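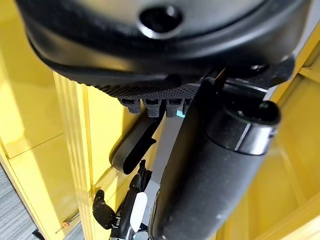
The gripper in front of the yellow panels at the Studetel open day.

Tips for the Workshop, Picked Up at Somebody Else's
Posted 9 October 2024

I went to the Studetel open day for the free coffee and came home wanting to rearrange my garage, a feeling I usually treat by lying down. The robots were the draw. There were 2 demonstrations, one in the morning and one after lunch, and I stood through both with my arms folded like a man who has packed a box or two in his time.

I have, and badly. Watching a machine with no common sense handle a tote makes you notice how much common sense your own shelves demand of you. What follows is what I wrote on the back of the program.

Paint the shelves a color your stuff isn't. Yellow shelving looks like a school bus had a yard sale, but a black thing lying on it shows up from across the room. My shelves are brown. My tools are brown, or have become so. I bought a quart of Dulton yellow on the way home and did one shelf, and found a tape measure I had replaced in May.

Leave room for the hand. I measure a shelf by whether the object fits, then skin a knuckle getting it out again. Mechanical fingers need space at the sides, and so do yours. Two fingers of clearance on each side of anything you lift out.
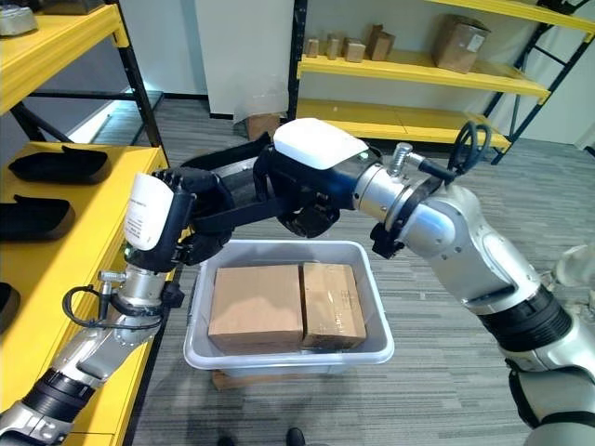 Use a tote with an open top and put the boxes in side by side, standing square. I stack. Everything I own is under something else I own, and the thing I need is under that. A tote with one layer in it seems like a waste of a tote until you go looking for the drill bits.

Get both hands over the job before you start it. I have spent years steadying cartons with my knee, and the knee would like a word. If a box takes two hands, clear a place to set it down first, then pick it up. I know. I had to hear it too.

Raise things off the floor. An old pallet will do, or a couple of scrap two-by-fours. Concrete sweats, and cardboard drinks. Check the pallet for nails before you kneel next to it.

Tape: one strip down the seam, one across each end, and stop. Clear tape if there's printing you may want to read later. I own a Grundel tape gun, which has bitten me more than the dog has. Fold the last half inch of the roll under itself when you put it away.

Label the side of the box. The top is where the next box goes.

Keep one shelf with nothing on it. Mine lasted until supper.

The man next to me at the second demonstration asked what an arm like that would cost, and was told it depended. I take that to mean more than the $300 I had set aside for the garage. The Kratochvíl stand by the exit was selling bin dividers in cartons of 1,000, which struck me as a lot of dividing for a one-car household. I took the sample. It's holding up the short leg of the workbench, and the bench no longer rocks when I saw.

If you're repainting shelves, take everything off first and let the second coat dry overnight. Paint sticks to a coffee can with real conviction.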